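Wekdale Home Forum > Kitchen and Storage > Refill pouches with a spout: how do you keep them upright?

Chukwuemeka_A
September 20, 2025
Hello everybody. I moved to Wekdale two months ago and my kitchen is small, so I buy the refill pouches with a spout in place of bottles. I am happy with the price but not with how they stand. When the pouch is full it stands well. When it is half full it bends in the middle and lies down on the shelf, and then the cap is at the bottom. I have already cleaned this shelf 3 times.

My present method is to put the pouch inside a clear plastic bag and to set the bag on a plastic container, so that it is higher and I can reach the spout. I attach a picture. 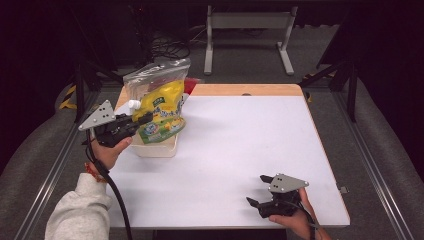 Yellow pouch in its clear bag, on top of the plastic container.

The white cap is at the upper left of the pouch. My question is whether I should put the pouch in the container and forget the bag, or whether the bag has some use. Thank you in advance for your answers.

modupe.nnaji
Welcome! In the container, please. The base of that one is rectangular, so it will sit nicely along the wall of a cupboard. On top of the container you only make a taller thing that can fall down. I had the same idea with a biscuit tin and I lost one full pouch of washing liquid behind the cooker.

Tharun_Idulgate
I do not agree completely with Modupe. If you put a soft pouch in a low container, it leans on the side and you must lift out everything each time you want to pour. With the bag you have two handles to hold. I keep mine in the bag and hang it from a hook inside the cupboard door, spout up. It costs nothing and the shelf stays free.

modupe.nnaji
And when the hook comes off? A full pouch is heavy for those sticky hooks.

Tharun_Idulgate
Mine is screwed in, it is not a sticky one. I rent in Idulgate and the owner gave me permission for 2 screws.

Onyeka_O
I have a question for Chukwuemeka: does your container have a lid? If the bag is standing on a lid, you can turn the lid over and use it as a tray, so the drops stay there and you wash only the lid. I do this with the cooking oil. The container goes under the sink with sponges in it.

Chukwuemeka_A
Thank you, Onyeka. Yes, it has one, but it is a little bent from the hot water - I will try it anyway. About the hook, my cupboard doors are very thin and I am afraid to make holes in them.

Rakiya I.
I work in the refill shop at Truvalcombe and customers ask this every week. My advice is to fold the empty part of the pouch down behind and close it with a clothes peg. Do it again when the level goes down. In this way the pouch is always "full" and it stands alone, without bag or container. For the clear bag I see only one use, that is when you carry the pouch home and the cap is not well closed.

Tharun_Idulgate
The peg does not work with the thick pouches, they open again. I tried with two pegs also.

Rakiya I.
Then use a bulldog clip, the wide one. We sell a box of 19 and nobody has brought it back yet.

Chukwuemeka_A
I folded it yesterday evening with a clip and put it in the container, without the bag. This morning it is still standing. I will keep the bag for my shopping. Modupe, you may say that you were right, but Rakiya was also right.

modupe.nnaji
I will share it with her. Please write again when the pouch is nearly empty, that is the difficult moment.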